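Support > Ferkis shelf-tending unit > Faults and stops

7. Stops and false detections near open shelving

Read this section before you clear code 116 for a second time. The quick card says the code means "obstacle at shelf" and tells you to press Resume. We don't think much of that advice. Code 116 only means the unit's depth reading and its camera reading disagree. Something may be there, or nothing may be.

In February the test unit at Resteddale stopped on 116, was resumed, stopped again, was resumed again, and on the third try drove its arm into a shelf upright. The log called the upright "clear" the whole time. The self-check run right after gave a pass, so don't lean on the self-check either.

CAUTION: Keep hands and head out of the arm's reach while the status light is amber. Amber is not a stop. The arm can still move.

7.1 After the first 116

1. Press the red stop button. Pausing from the tablet is not enough.
2. Wait 10 seconds for the arm brake to set.
3. Look at the shelf from the unit's side, at head height. Check for hard-edged sunlight on the boards and the wall behind. Pale wood against a pale wall is the worst case we know of.

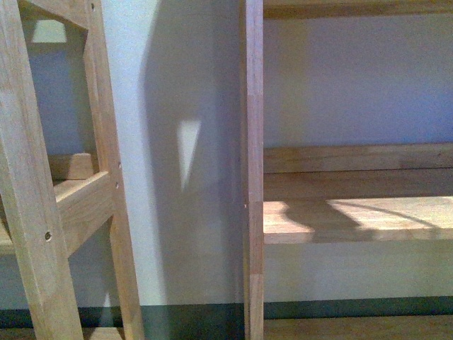
Stendale, replying on the support board, says closing the blinds cured nothing at their site and the stops only ended when they put matte tape down the front of each post. Dizon had the opposite result and took the tape off again. Try the blinds first, as they cost nothing, but don't write the fault off as fixed on the strength of one quiet afternoon.

4. Block the direct sun or wait until it has moved off the shelf.
5. Open Setup > Shelf map and delete the saved map. "Refresh" keeps the old edges.
6. Run a new map with the arm folded.
7. Set arm speed to 50 percent and run 3 empty passes. Stay by the stop button.

NOTE: The 4 p.m. automatic remap is on by default. Turn it off if the sun reaches your shelves at that hour.

7.2 If 116 comes back

Do not press Resume. Switch off at the wall, tag the unit out of use and send in the full log. The summary page leaves out the depth readings.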